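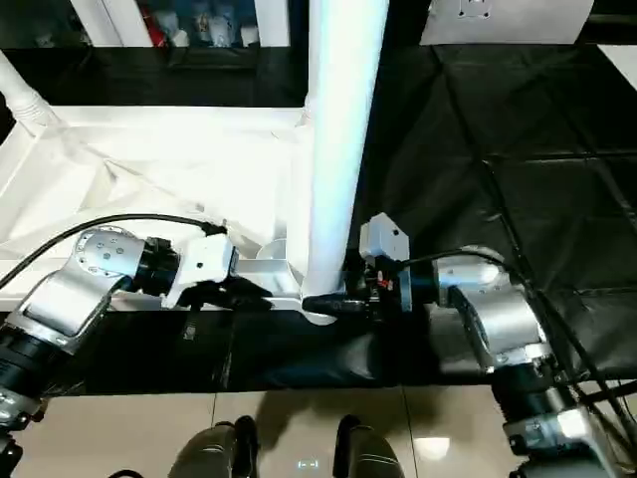
Riet Verschueren
Contributing Editor, Workplace and Facilities

The white tubular metal frame has been a fixture of Canadian institutional life for so long that few facilities managers could say when theirs arrived. It carries notices in libraries, dividers in clinics and displays in the foyers of municipal halls. At Rundcombe, where the regional furnishings service maintains such pieces for public buildings, 3401 of them are entered in the register.

The design is plain. An upright carries the height, horizontal members give the width, and a diagonal tube keeps the whole from racking. A flat plate may be fitted between the members where a surface is wanted. The parts that receive the least attention are the feet, and it is there that the service directs most of its effort.

"A frame is judged at eye level and fails at the floor," said Huiling Duan, who manages the workshop. Her staff begin each inspection at the lower bar, where the upright meets its foot, and proceed upward. A foot that has worked free will mark a floor long before the frame itself begins to lean.

Assessment takes place on tables covered in black material. White paint is unforgiving under strong light, and against a dark ground a chip or a hairline crack in the finish can be found without difficulty. The coverings are replaced every 14 weeks.

The service's guidance to building operators, prepared by Sekar Pattinasarany, runs to 20 pages. It advises that frames be lifted by the upright and the upper beam together and never dragged by the diagonal. Cleaning should be done with a damp cloth and a neutral soap. Abrasive pads dull the colour of the finish and are not permitted under the maintenance agreement.

Replacement feet are supplied through Brenari at a cost of 90 cents each, and operators are encouraged to keep a small stock. The Ostuvham branch library, which rearranges its children's area each December, now checks every foot before the furniture is moved.

Requests for assessment may be submitted to the Rundcombe workshop in writing. Collections from outlying buildings are made on Friday mornings.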